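Ullex Greken 2 Hand-Held Gripper -- Planning and Budget Page
Sold singly or as the Stustgate Room Bundle

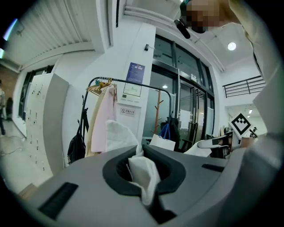
White cloth in the grip, with the clothing rack behind.

Price: $795 per gripper
Room Bundle: two grippers, marker set, carry case, $1,477
Spare finger pads: $211 a set
Availability: in stock, ships from our Trnka warehouse

The Greken 2 is a gripper you hold in your own hand and use to do the job you would like a robot to do later. You fold, it records. Most customers come to us with a towel, a shirt or a sock in mind, and a budget that was approved by someone who has never watched a machine meet a sock.

We sell a lot of these to people planning their first laundry or garment project, so this page covers the money as well as the hardware.

What's in the box

One gripper, one wide-angle camera mount, two sets of finger pads, a printed setup guide and a hex key. The hex key fits everything on the unit. Keep it somewhere you'll remember, as the one in your desk drawer is for a bookcase.

The camera itself is not included. Check the compatibility sheet before you order, and order the memory cards at the same time. You will want more of them than you think, and then a few more for the one that goes through the wash.

What to budget for

The gripper is the cheap part. We say this on a page where we are trying to sell you the gripper, so please give it some weight.

Operator time is the big line. A person who is new to the tool needs a full day before the folding looks like folding. Plan on short sessions with breaks, and put the breaks in the budget, or they will put themselves in.

Storage and review come next. Somebody has to look at the recordings and throw out the bad ones. If your plan gives this job to "the team," pick a name now.

Then there is cloth. Buy more than one kind. A project trained on a single white towel will be very good at that towel. Mix thin and thick, plain and printed, new and tired. Thrift stores are fine and the receipts make your accountant happy.

Finger pads wear out. Terry cloth is kinder to them than denim. Denim is not kind to anything.

Do you need the robot yet?

Probably not. Customers who buy the arm first tend to own a very nice coat hook by December. Record first, look at what you have, then decide what arm can do the job. Our sales desk will quote you an arm whenever you like, but they've been told to ask what it's for.

Picking a room

You don't need a lab. An ordinary room with a rack, a few lockers and normal ceiling lights will do, and it will teach you more about your task than a bare table in a studio. Things to check before you book one:

Can you stand and reach over the work without bumping something?
Is there a spot to leave a printed marker where the camera can see it?
Does the door get used all day?
Who locks up?

Should I buy one or two?

Buy two if the task needs both hands, and cloth nearly always does. Picking up a towel takes one. Doing anything useful with it takes the other.

Returns

Unused grippers can come back within the return window for a full refund. Used grippers can come back for store credit, minus the pads. Grippers with fabric softener inside the housing are yours to keep. We can tell.

Customer comment

"I asked for two and got approved for one. Spent a month folding napkins one-handed and sent purchasing the footage. The second one was approved before lunch -- wish I'd opened with that." -- Zdeňka Šimek

Prices on this page were last checked Saturday, January 8, 2022. Shipping and sales tax are added at checkout. For orders of more than ten units, ask for a written quote.

Related items: Stustgate marker set, Greken carry case, Greken wrist strap (left or right)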